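Handout 4: Working rules for two-arm cells
Pluditska Workshop, Robot Handling course
Notes by Marlies Aebischer, revised December 15, 2022

Read this before your first bench session. The rules apply to both cells, Vurkcombe and Idalcombe. Bring the handout with you, because the sign-off box on the back page has to be filled in by your supervisor.

4.1 Why small arms still need rules

Last week we covered full-size industrial cells, where a fence and an interlocked gate keep people out while the machine runs. Bench arms are lighter and slower, and students tend to treat them as harmless. They can still pinch a finger between two links or drop a full container on a hand. The risk assessment has to cover the whole job: the arms, the grippers, the load and everything else within reach.

4.2 The shared zone

Two arms that can reach the same spot make a shared zone. Decide before you start which arm has the right to enter it and what signal hands that right over. Write this down in the run sheet. "The left one goes first" is not enough if a grasp fails and the arm has to try again.
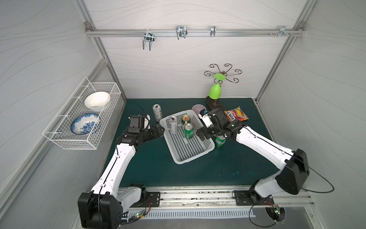 Figure 4.2. Both grippers at the basket. The right gripper holds a can just outside the rim.

A basket in the middle of the table puts nearly all the work in the shared zone. For a task like this one:

Set a minimum gap between the grippers and check it in slow mode first.
Lift straight up until the load clears the rim, then move sideways.
Do not let one arm wait with its gripper over the basket while the other is working.
Plan for the cans already standing in the basket. A held can will knock them over if it comes in low.
Keep glass out of the travel path. If it must stay in the cell, mark it as an obstacle in the program.

4.3 Cables

Check every cable with the power off, then move each joint slowly through its full range and look again. A loop needs enough slack for the longest reach but must not catch on the other arm or on a wall. Report worn insulation to Wouter Schouten. Do not tape it.

4.4 Hands in the cell

Stop both arms before you reach in. Stopping only the near one does not count. Say "hands in" and wait for your partner to repeat it. The person at the stop button does no other job during a run.

4.5 Records

Log every contact between arms, even a light one. Use form 461 for contacts and form 728 for dropped loads. Oliwia Mazurek collects the forms at the end of each session.

Reading for next time: section 5, gripper force limits.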